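Rima Hourani signed with Mackay on Friday, and by the time we spoke she had already been through one training session and lost a boot.

"It was in somebody else's bag," she said. "I trained in a borrowed pair, half a size up."

The midfielder, 24, joins from Endum, where she played 117 league games. The move is permanent. Mackay have wanted a left-footed player in the middle since January, when two of theirs went down with knee injuries in the same month.

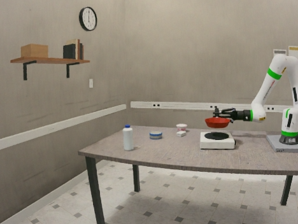 Hourani said leaving was harder than the move itself. She had been at Endum since she was a teenager and rented a room over a bakery for most of that time. The new apartment is still short of basics. Asked what she needed first, she said a pan, "any pan," and then went back to talking about the midfield. She expects to play deeper than she did last season.

"At Endum I was told to get in the box. The coach wants me to stay behind the ball and move it early. I like that. I see more of the game."

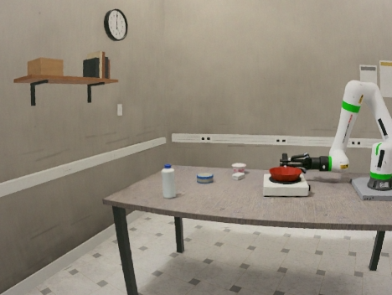
The coach is Lama Semaan, who took over last summer after 6 years at Jandus. She said the club had watched Hourani in bad weather on purpose.

"Anyone can pass on a dry field. We saw her away at Flirine in the rain and she gave the ball away maybe twice. I called the chairman from the parking lot."

Semaan would not say whether Hourani starts this weekend. Mackay are fifth, with the third-best defense in the league and not many goals. The club has not won the title since 1977.

"People bring up that year every week," Semaan said. "I wasn't born. I would like to finish in the top three, and then we can talk."
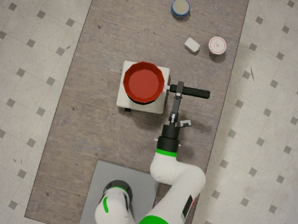 Robot arm over the handle of a red pan

Hourani came off after 59 minutes in her last match for Endum, a 1-1 draw, and said she is fit for a full game. Her parents plan to drive up for the first home match.

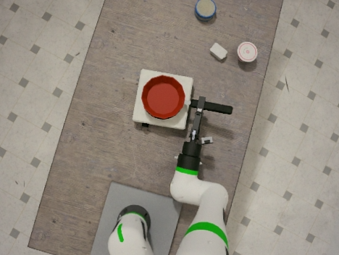
She will wear number 14. Her old number was taken — "by the goalkeeper's roommate, so I didn't argue" — and the boot turned up on Saturday morning.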